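## Finger pads on the desk arm: replace as a pair or singly?

**tray_bench** wrote:

The right finger on our parallel gripper is getting rough. The arm does desk work for the Usanlow project, mostly putting small items on a pull-out tray and picking them up again. We've done 3,191 cycles on this set of pads. The left one is scuffed along the top edge but still flat. The right has gone ragged along its top.

It dropped a mouse twice this morning, both times slipping out towards the right. Wrist camera view with the fingers open over the mouse:
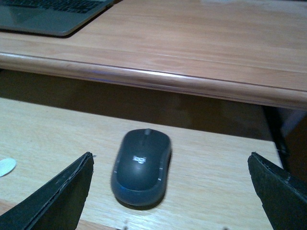 ### Replies

**kelpie7** wrote:

Change both. If you fit one new pad against an old one the thicknesses won't match and the part gets pushed sideways before the grip closes. We had this on the Mansour cell and spent a whole shift blaming the calibration.

**oddsocket** wrote:

I don't agree. The left finger looks fine to me, a few pale specks and that's it. Do the right one, re-zero the gripper, run 20 picks and see. Pads aren't cheap if you buy the Imitex ones.

**kelpie7** wrote:

They're cheaper than an afternoon of dropped parts.

**tray_bench** wrote:

I've only got one Imitex pad in the drawer, so it would be a single until more come in July. Does re-zeroing deal with the thickness?

**oddsocket** wrote:

It resets where closed is. It won't move your centre line. Close slowly on something rigid, look at which finger touches first, then shift the tool offset by half the gap.

**marl_pit** wrote:

Before anyone buys anything, check the finger screws. Ours at Surnitness worked loose every few weeks and it looked just like pad wear: slips to one side, always the same side. Power off, hold the fingertip and try to rock it. If it moves, take the screw out, clean the thread, put a drop of medium threadlock on and do it up to whatever your manual says.

Also wipe both pads with isopropyl and let them dry. A mouse shell is smooth and any dust on the pad makes it worse.

**tray_bench** wrote:

Screws checked. The right finger had a little play, the left had none. Cleaned and refitted the right, wiped both pads, re-zeroed. 20 picks on the same mouse, 2 drops.

**marl_pit** wrote:

Then you've got a bit of both. What's your grip height? If you're closing high on the shell you're on the curve and it will ride up. Go down as far as the tray lets you.

**tray_bench** wrote:

Dropped it by 2 mm. 11 picks so far and no slips. I'll leave the old pads on until the new ones arrive, then change the pair.

**oddsocket** wrote:

I'd still put the single on now and keep the old one as a spare. Your arm though.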